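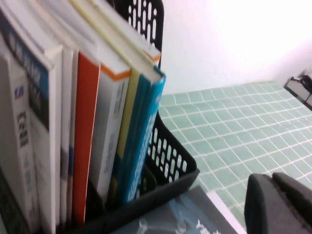
Rangement des bureaux : les porte-livres sont arrivés

Les porte-livres commandés avant l'été ont été livrés chez Cumell et distribués aux deux étages. Ce sont des modèles noirs en plastique, ajourés, à poser directement sur le bureau. Ils remplacent les piles de manuels qui occupaient les plans de travail et le rebord des fenêtres.

La commande portait sur 47 pièces, pour un total de 755 euros livraison comprise. Chaque poste en reçoit une. Les exemplaires restants sont dans l'armoire du couloir, côté photocopieur, et peuvent être pris sans demande préalable.

Quelques indications pour s'en servir :

Les livres se rangent debout, les grands formats d'un côté, les petits de l'autre. Sept volumes tiennent serrés, un peu penchés. Au-delà, on a du mal à en sortir un sans faire venir son voisin.

Les documents agrafés et les feuilles volantes vont dans les bannettes. Ils se plient vite entre deux couvertures.

Les classeurs à levier restent sur les étagères murales. Ils sont trop larges et prennent la place de trois livres.

Le tri des ouvrages communs se poursuit dans la salle Kettani. Les manuels en double et les anciennes éditions y sont déposés sur la grande table, où chacun peut se servir jusqu'au 27 août. Ce qui restera partira ensuite à la bibliothèque de quartier – elle accepte les livres techniques de moins de dix ans, sans annotations au stylo. Les autres iront au recyclage du papier.

Merci de vérifier aussi les livres empruntés au fonds Sudier. Il en manque 4 à l'inventaire, dont les 2 tomes du guide de mise en page. Ils se trouvent sans doute sur un bureau, au milieu d'autres ouvrages. Le retour se fait dans le bac près de l'accueil, avec la fiche glissée dans la couverture.

Pour le site de Peltdale, la distribution aura lieu en décembre, après le déménagement du premier étage. Les personnes concernées peuvent déjà signaler le nombre de porte-livres souhaité.

Contact pour les demandes et les retours : Jomar Ambrosio, services généraux, bureau du rez-de-chaussée, le matin de préférence.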